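Torel Workshop Guide
4. Processor and memory, tower desktops
Revised 2025-12-08 by Segundo Giraldo

Sections 1 to 3 must be finished before you start here. The side panel is already off.

4.1 Removing the parts

1. Shut the computer down, unplug the power cord, and hold the power button for five seconds.
2. Wait 60 seconds.
3. Lay the tower on its side on the bench, open side up.
4. Put on the wrist strap and clip it to bare metal on the chassis.
5. Move loose drive cables clear of the socket. Leave the graphics card in place.
6. Take off the processor cooler and wipe the old paste from the lid of the processor.
7. Press the socket lever down and out, then raise it fully. Open the retention bracket.
8. Lift the processor straight up by two opposite edges and set it in a holder on the parts plate.
9. Open the latches on the memory slots and pull each module straight out. Modules go in the narrow slots of the plate.

CAUTION: Do not touch the contacts in the socket. Do not lay tools inside the case while the socket is open.

Note: Write the processor model on the Emby card before the part leaves the bench. Replacement paste is stock item 780 in the Yeon cabinet.

4.2 Refitting the processor 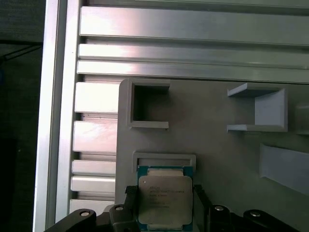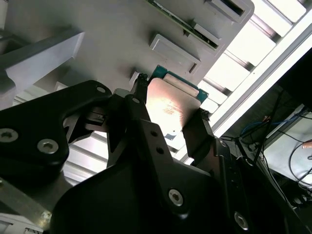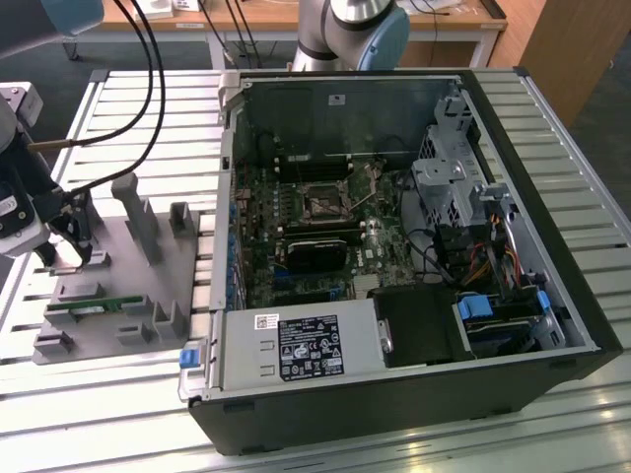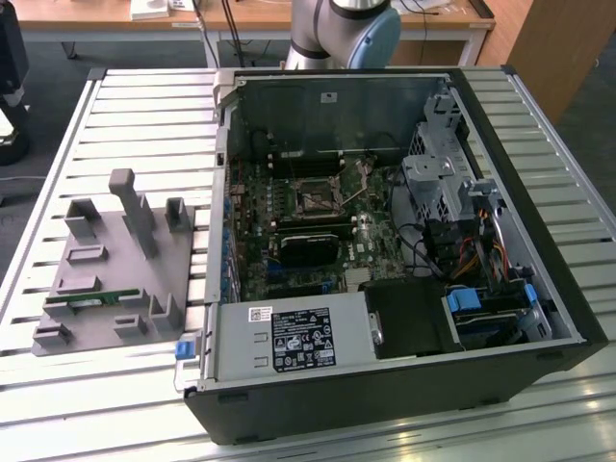

Refitting starts with a check of the socket under the bench lamp. Look for bent contacts, lint, and leftover paste. If you find any of these, stop and go to section 9. The contact area to check is the bare gold-colored part of the socket near the middle of the board, seen in the last picture. Line up the marker on the processor with the marker on the socket, lower the processor without sliding it, and let go. It needs no force. Close the bracket and press the lever back under its hook.

10. Refit the memory modules until both latches click.
11. Apply paste and refit the cooler, tightening the screws in a cross pattern.
12. Sign the Emby card and continue with section 5.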